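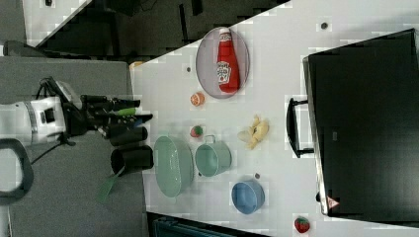 How a Robot Gets Its Lessons

You learned to pick up a cup by trying it many times. A robot can learn from tries too, but first it needs examples to study. At the Bellamy workshop in Boddale, people spend their days making them.

One example is called a demonstration. A person guides the robot arm through a job from start to finish, such as putting a strawberry on a plate. The computer saves what the cameras see and how the arm moves. One job may need 608 demonstrations.

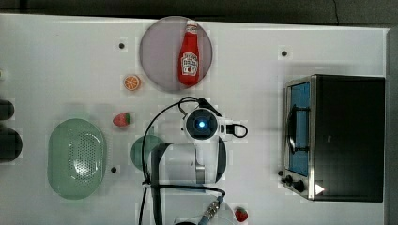
Examples should not all be the same. If the strawberry always starts in one spot, the robot may only learn to reach for that spot. Jamie Lockwood sets up the table and moves things between tries. The ketchup bottle can lie on the plate for one try and stand beside it for the next. The toy orange slice might trade places with a strawberry. The toaster oven can move too.

Terence Yeoman checks the recordings. He watches each one and marks whether the job was finished. Last December he went through 1,188 of them and set 69 aside to be done again.

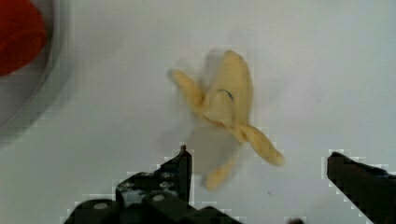 Words to Know

Demonstration: one complete example of a job.

Gripper: the part of a robot that holds things.

Wrist camera: a small camera near the gripper. It gives the computer a close view of what the robot is reaching for, such as a toy banana.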